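4.2 Coupons, repeat orders and what people thought they paid

We turn now to the second part of the study, the one on repeat-order discounts (the "order it every month and save" kind). Same households as 4.1. 44 finished the diary out of 50 who started. The six who dropped out are left out of everything below, including Table 3.

Set-up was simple. Each household kept a shopping diary for household goods only: washing powder, bin bags, kitchen roll, bedding, batteries, that sort of thing. No food, no clothes. For every order they wrote down the price on the page, any coupon used, whether they had ticked the repeat-order box, and then, without looking back, what they believed they had paid. Receipts were collected afterwards and matched by hand. Slow work. Kwok did the matching twice, second time without sight of the first, and the two rounds agreed on all but a handful of lines, which we dropped.

Four shops feature. Kilau and Galtar both run a clip-on coupon that sits beside the price and has to be clicked before checkout. Ackah takes the coupon off by itself. Skeririer has no coupons as such but gives a lower price on any item set to repeat. Delivery charges differ between all four and we have added them back in throughout, otherwise Ackah looks far cheaper than it is.

Main finding first. People remembered the coupon and forgot the delivery. Diary guesses were nearly always below the receipt, and the gap was widest where the coupon had to be clicked. This was true even for those who told us at the start that they "always check the total". We think the click matters. Doing something to get the money off seems to fix it in the mind, whereas a price that is quietly lower gets treated as the normal price and nothing more. Ackah shoppers, who did nothing, gave the most accurate guesses of the lot. Some could not say whether they had had a discount at all.

Forgotten coupons are a seperate matter. A coupon seen but not clicked was usually noticed later, on the confirmation email, and several diaries are quite cross about it. One reads "saw it, meant to press it, didn't, full price, serves me right". Of those who missed a coupon at Galtar most ordered from Galtar again within the same month, so crossness does not appear to cost the shop much. We did not follow this up. Somebody should.

Repeat orders next. The usual worry is that shoppers tick the box for the lower price and then forget to cancel. We did see this but less than expected, and it was bunched in certain goods. Washing powder and bin bags were kept on, used up, no complaint. Sheets and towels were the trouble. Nobody needs a new sheet every other month, yet Skeririer offers the repeat price on bedding just as it does on soap, and the saving on a dear item looks large. Households that took it mostly cancelled after the first parcel. Those that did not cancel in time got a second one, and returned it or gave it away. Returns are not counted as savings in Table 3, and if they were the bedding row would change sign.

Timing also played a part. December orders were bigger, guesses were worse, and more coupons were missed. We ran the sums with and without December and the order of the four shops stays the same, so it is left in.

Two limits worth stating. First, diary keeping makes people more careful, so real-life guesses are probaly worse than ours. Second, all households were already used to buying household goods online and mostly on a phone. We can't say much about people who shop from paper leaflets, where the coupon is cut out and carried about for a week first. An earlier leaflet survey by one of us sent out 3,000 forms and got 500 back, but it asked about intentions only, no receipts, so the two sets can't be laid side by side.

Bedding was the goods type with the widest spread between guess and receipt (see Fig. 5 for the kind of item meant). Full figures by shop in the appendix. Notes and queries to Cheng-en Kwok.

Shares 44 | Comments 0

Text last revised July 10, 2023 | Contact | Copyright the authors | Back to top 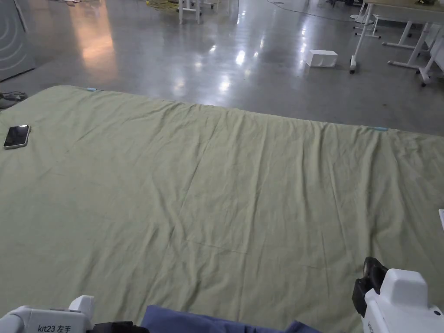 Fig. 5. Pale green sheet spread out on a floor, with a smartphone lying on it.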